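Influência do acabamento superficial na resistência ao calor de tampos de mesa em madeira
Relatório de projeto – Tecnologia de Materiais
Entregue em 2021-01-05

1. Introdução

As marcas esbranquiçadas deixadas por chávenas e pratos quentes são um defeito corrente no mobiliário de refeição. Resultam, em geral, da retenção de humidade na camada de acabamento, e a sua extensão depende do tipo de produto aplicado, da espessura do filme e do tempo de cura. O projeto compara dois acabamentos disponíveis na oficina, o verniz Jollitz (base aquosa) e o óleo duro Lutar, em provetes de faia e de nogueira.

2. Materiais e preparação

Foram cortados 128 provetes, divididos em partes iguais pelas duas espécies. A lixagem foi feita em três passagens, sempre no sentido do veio, com remoção do pó por aspiração entre passagens. O verniz foi aplicado à trincha em duas demãos; o óleo, com pano de algodão, retirando-se o excesso antes da secagem. A cura decorreu em sala ventilada, durante 18 dias, no mês de novembro. Não foi possível controlar a humidade relativa – o higrómetro avariou na primeira semana e os registos desse período foram excluídos.

3. Condições de uso consideradas

O ensaio pretende aproximar-se do uso doméstico, em que o contacto se dá sobretudo pela base da loiça e a superfície recebe cargas pequenas e repetidas. A cor da madeira interessa também à avaliação, visto que o contraste entre a marca e o fundo varia com o tom do tampo.

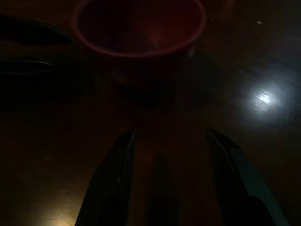
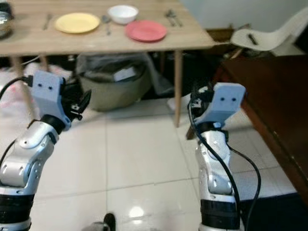 Figuras 1 e 2 – Loiça sobre madeira: taça redonda em tampo escuro (Fig. 1); pratos, tigela e talheres em mesa clara (Fig. 2).

4. Procedimento

Sobre cada provete colocou-se um pano húmido e, sobre este, um bloco de alumínio aquecido em estufa Lockwood. Após o contacto, o provete repousou até ao dia seguinte e foi observado sob luz rasante. A classificação seguiu uma escala interna de 4 níveis, do menos afetado (1) ao mais afetado (4). Cada provete foi classificado por dois observadores em separado; nos casos de desacordo registou-se o valor mais alto.

5. Resultados

Os provetes envernizados apresentaram marcas de contorno definido, mais evidentes na nogueira. Nos provetes oleados predominou um escurecimento difuso, sem contorno nítido. Em cerca de 2 % do total observou-se levantamento da fibra, defeito atribuído à lixagem e não ao acabamento. A aplicação posterior da cera Zastau atenuou as marcas nos provetes oleados, com efeito reduzido nos restantes.

6. Limitações

A escala é visual e não foi calibrada com medição de brilho. A espessura do filme foi estimada pelo consumo de produto – um método pouco rigoroso em peças desta dimensão. Fica por ensaiar o contacto a seco, previsto no plano inicial e retirado por falta de tempo de estufa.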